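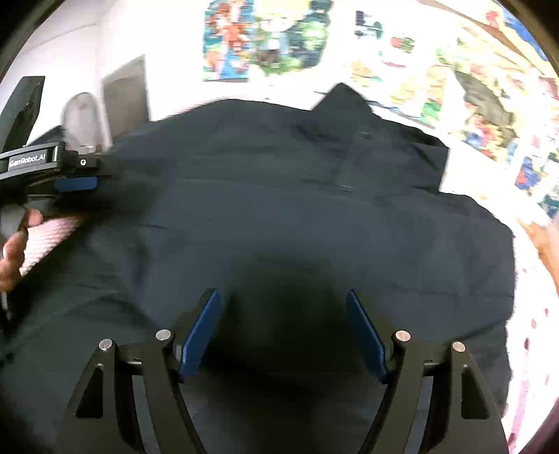
How should a navy shirt be folded if there is no table big enough?
Lay it flat on a made bed, fasten the top button and every other one below it, then turn it face down and fold the sides in over the board.

Foltura Shirt Folding Board

A plain folding board for button-up shirts, blouses and school uniform. It sits on the back of the shirt, just under the collar, and gives you a straight edge to fold against. Slide it out before the last fold.

The board is stiff enough to use on a mattress. On a very soft bed, put a folded towel underneath.

Dark shirts
Navy and black cotton show creases and fluff more than pale colours do. Smooth the button placket with the flat of your hand first and pull the collar points straight. If the shirt has been in a heap, iron it before folding - the board will not take creases out.

Sizes
Standard fits most adult shirts. Small is for children's shirts and narrow drawers. Both have rounded corners and a hanging hole.

Care
Wipe with a damp cloth. Do not iron on the board or leave it against a radiator.

In the box
One board, one printed folding guide. The guide covers long sleeves, short sleeves and polo shirts.

Order code: 467 (standard), 809 (small)
Packs of 4 available in standard only.
Spare guides can be ordered free of charge from Kirsty Kerslake in customer orders.

See also: Cleveo drawer dividers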